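Fadance 공간정리팀에서 함께할 분을 찾습니다 (파트타임)

홈 » 채용 » 공간정리팀

분무기는 왜 늘 바닥에 누워 있을까요. 저희도 모릅니다. 다만 누군가는 주워서 바구니에 담아야 하고, 그 일로 월급을 드립니다.

하는 일
가정집과 작은 사무실의 바닥, 선반 밑, 청소용품을 정리합니다. 바구니를 꺼내고, 담고, 제자리에 넣습니다. 글로 쓰면 쉬워 보이는데 타일 바닥에 쪼그려 앉아 한 시간쯤 해 보시면 생각이 달라집니다. 무릎 보호대는 지급합니다.

이런 분이면 좋겠습니다
- 분무기 머리 색깔을 맞출지 말지 고민하느라 20분을 쓰지 않는 분
- 빈 바구니에 남은 부스러기를 못 본 척하지 않는 분
- 고객의 물건을 보고 감탄사를 삼킬 줄 아는 분
경력은 보지 않습니다. 자기 방 상태도 묻지 않겠습니다. 면접관 Barış Baysal 팀장의 책상을 보시면 이유를 아실 겁니다.

근무 조건
오전 9시부터 오후 1시까지, 점심 제공. 수습은 19일이며 급여는 똑같이 드립니다. 교통비는 별도입니다. 6월에 시작할 수 있어야 합니다.
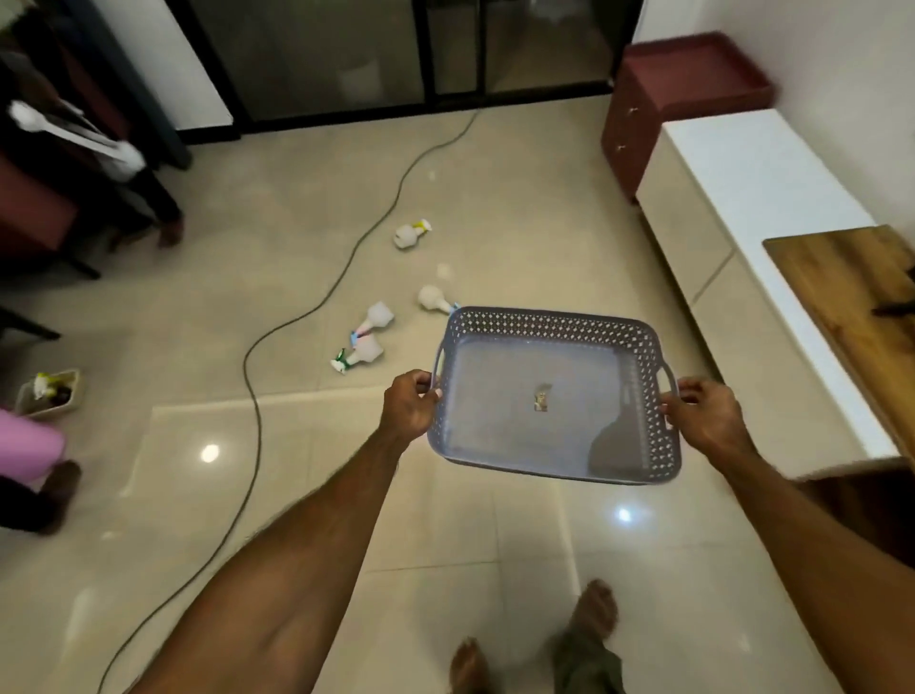
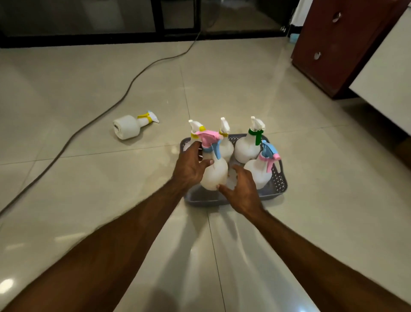 바구니와 분무기

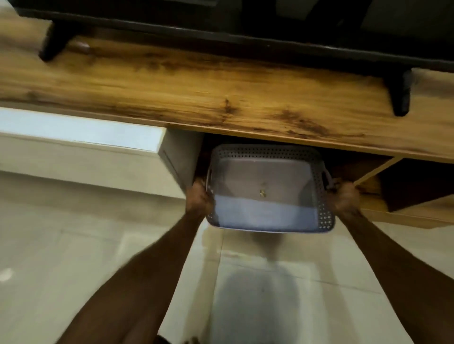 지원 방법
이름과 연락처, 그리고 지금까지 정리해 본 것 중 가장 귀찮았던 물건에 대해 700자 이내로 써서 보내 주세요. 자기소개서는 필요 없습니다. 지난번 모집 때 227통을 읽었는데 대부분 성격이 꼼꼼하다고 적혀 있었고, 그중 상당수가 첨부파일을 빠뜨렸습니다.

서류를 통과한 분께는 Ánh Bùi 매니저가 전화드립니다. 면접은 Winder 빌딩 1305호에서 봅니다. 엘리베이터가 느리니 조금 일찍 오세요. 실기가 있으니 편한 바지를 입고 오시고, 정장은 다른 회사 면접 때 입으시기 바랍니다.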